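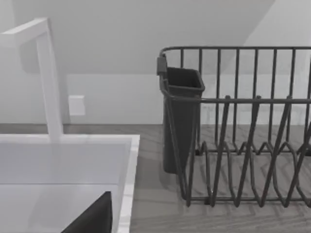

Leftovers deserve a better name

In the language I grew up with, the food which remains from dinner has its own word, and the word is friendly. It means something like "the food of the next morning." In English I learned to say leftovers, and I felt a small disappointment when I understood how the word was made. Something was left. Something was over. It is a word for a thing that has already lost.

I have lived in Murkham for nine years and I like many things about how people eat in this city. They are curious. They will try a dish from any country, and they will ask you for the recipe and write it down. But I have never become used to the way they speak about yesterday's food. A colleague opens her lunch and says, "Oh, just leftovers," in the same voice in which she would say that it is raining. Then she goes down to the Faltirano on the corner and buys a sandwich, and the box goes home again in her bag, and I suppose on Friday it goes into the trash.

My opinion is simple. I think we should cook more than we need, on purpose, and eat it the next day without excuses. I think a second-day meal is very often the better meal. And I think the shame we attach to it costs us money and time, and also some pleasure.

A question of who was watching

When I was a child in Banura, my mother cooked a large pot twice a week. The pot was lentils in winter and beans with tomato when the weather was warm. On the first evening we ate it with rice. The next day it was thicker, and we ate it with bread from the night before, toasted directly over the flame. On the third day, if there was any, my father put an egg in it. I believed for a long time that these were three different dishes. They had three different names in our house.

We were not poor, but we were careful, and I did not know there was a difference until I was older. I mention this to be fair to the other side. I know people for whom the large pot is a bad memory. They ate the same thing for a week when they had no choice, and when they finally earned a good salary they promised themselves that they would never do this again. I understand them. If you were forced to eat something, you cannot easily hear that it is delicious. I would not argue with such a person at the table.

But most of the people who tell me that they "don't do leftovers" were never forced. They learned it from restaurants and from television, where every plate is new and there is no yesterday. A cook on television takes something beautiful from the oven, everybody eats one bite, and the program is finished. I have watched very many of these programs to improve my English and I cannot remember one in which the cook returned the next day, cold and hungry at noon, to see what was still in the dish. I would watch that with great interest.

The taste argument

Some foods are worse on the second day. I will say this clearly, as I do not want letters. Fried fish is worse. Salad with the dressing already on it is a sad thing. French fries I would not discuss.

But stew is better. Curry is better, and so is almost anything with beans. Lasagna on the first day falls apart on the plate, and on the second day it stands up straight like a person who has slept. Soup which tasted only of salt and carrot has become one thing. I am not a scientist and I will not explain the chemistry, but anyone who has cooked a stew on Saturday for guests who come on Sunday knows that it is so. We do it for guests! For the guests we say that it was made ahead. For ourselves we say that it is leftovers. It is the same stew.

I also want to defend rice, which people treat unkindly. Cool it quickly, keep it in the refrigerator, and the next day it is exactly what you need for fried rice. Fresh rice in the pan becomes glue. So the old rice is in this case an ingredient, and the cook who throws it away must cook new rice and then wait for it to become old.

The microwave is not guilty

A large part of the bad reputation comes from how we heat things. People place a full container in the microwave, push the time as far as it will go, and then complain that the edges are leather and the middle is ice. I did this too in my first years here. In my first rented room there was no stove, so I had to learn.

What I learned is not complicated. Use less power and more time. Spread the food in a ring and leave the center of the plate open. Add a spoon of water to rice or pasta and put a cover on it. Stop halfway and stir. Let it stand a minute before you eat it. With bread, do not use the microwave at all — it becomes soft, and then very quickly it becomes a stone.

If I sound too serious about a minute of standing time, please consider that many of us eat lunch this way for most of our working life. One would take advice about a car that one drives so often.

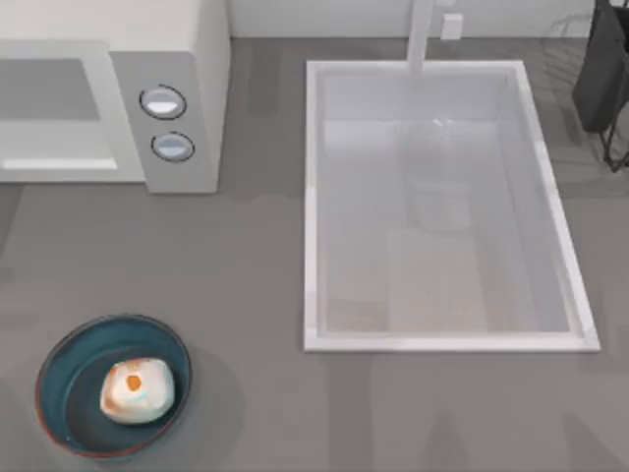

What the office could do

I have worked in three offices in this country, and I believe the kitchen tells you what the company thinks about lunch. In one of them there was a single microwave for 62 people. The line at noon was so long that those who brought food from home ate last, and those who bought it outside ate first. After some months I noticed that fewer and fewer of us brought food. It would be easy to say that people had become lazy. But they were given half an hour, and half of it was the line.

I do not ask for a beautiful kitchen. A second microwave, a sink with space to wash a plate, a table which is away from the desks. A refrigerator that somebody cleans. These are modest things and they cost less than the free snacks that I have seen in every one of the three offices. I like the snacks, but one cannot have lunch from them.

And I would ask my colleagues to stop commenting. I know that "that smells strong" is usually said without bad intention. When you are new, and your food is from far away, you hear it differently. For most of one year I brought only cheese sandwiches, from bread that I bought at Slaoui on my way in, and I ate my real food at home in the evening. It was very good bread. I still regret that year a little.

Cooking for tomorrow

The habit I recommend is to decide before you cook. If you make dinner for two and by accident there is some more, then it is truly left over, and it sits in the refrigerator in an open bowl with a spoon in it, looking like an accident. If you decide that you are cooking tonight's dinner and also Thursday's lunch, everything changes. You take out the lunch before you sit down. You put it in a proper container with a lid. It has its own sauce. Perhaps you keep back some herbs and a piece of lemon.

My husband, who was raised on new food every evening, resisted this for a long time. He said that seeing the container being filled made him feel that his dinner was being taken away. Now he fills it himself, and I have noticed that he gives the better pieces to the container.

As for the name, I have tried to bring my mother's expression into English and it does not survive the trip. "Tomorrow food" sounds like something for astronauts. "Second-day" is for mail. At home we use the Banura word, and at work I say only that I brought lunch.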